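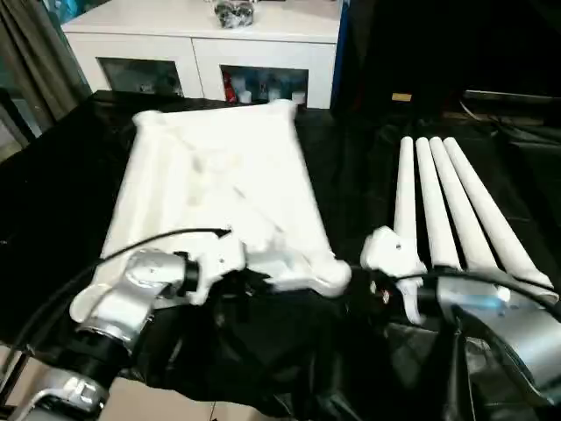 How many demonstrations do you need before a robot can learn to fold a cloth?

For a single cloth, on a single table, with one kind of fold, plan on a few hundred good ones. Our own first folding set at Trileseck had 304 demonstrations in it when we stopped and trained, and that was enough to learn from, though I'd have been happier with more variety in how the cloth started out. The rest of this page is how we go about collecting them, written for anyone sitting down at a two-armed setup for the first time.

Setting up the table

Pick a table cover that contrasts with the cloth. We use white on black, because a learning system has to find the edges of the cloth before it can do anything clever with them, and so do you when you're watching through the head camera. Clip the cover at the back so it can't creep toward you over a long afternoon. You don't need to clear out the whole room, and please don't iron the cloth! Creases are part of what the robot will meet later on, and a few smudges do no harm either.

Run both arms through their full reach once before you start and keep an eye on the cables while you do it. A cable that looks fine with the arm at rest can snag when the wrist turns over.

Deciding what counts as one example

Write this down before you record anything. Ours says that an example begins with the cloth on the table and both hands clear of it, and ends with the cloth folded in half and both hands clear again. Merle Quinlan wrote that sentence on a strip of tape and stuck it to the operator's desk, and it has settled more arguments than I can tell you.

Starting the cloth differently each time

Between examples, pick the cloth up and drop it. Turn it a quarter of the way around now and then, bunch it up, let a corner hang over the front edge. If you lay it out nicely every time (and you will want to, it's a very natural thing to do) the robot only learns what to do with a nicely laid out cloth.

Making the fold

1. Bring the gripper in low along the near edge and pinch a small amount of cloth. A big handful feels safer, but it drags the middle along with it.
2. Lift a little and pause for a breath. The pause makes the grasp much easier to find in the recording.
3. Use the other hand to steady the cloth with the fingers flat. It doesn't have to grip anything.
4. Carry the edge over slowly, let go, and back both hands away.

If you drop the cloth halfway, go back and pick it up again, and keep the recording. Those recoveries are worth having - just tag them "recovery" in Nindero so they can be weighted separately. Throw out an example only if an arm hit the table, a camera dropped out, or someone reached in with a hand.

Pacing yourself

We record in blocks of 30 and then get up from the chair. Cristóbal Durán once did 38 in a row and when we played them back the last several were so hurried that we took them out, which he was very gracious about. Swap operators if you can. Two people fold a cloth in two slightly different ways, and you want a bit of both.

Checking before you leave

Play back the first, the last and a handful from the middle, at normal speed, with all camera views side by side. Look for views that drift out of step with the arms. Then fill in the notes field: operator, cloth, table cover, lights on or off. Our full Nindero library is over 1615 examples now, and the ones with empty notes are the ones we never end up using.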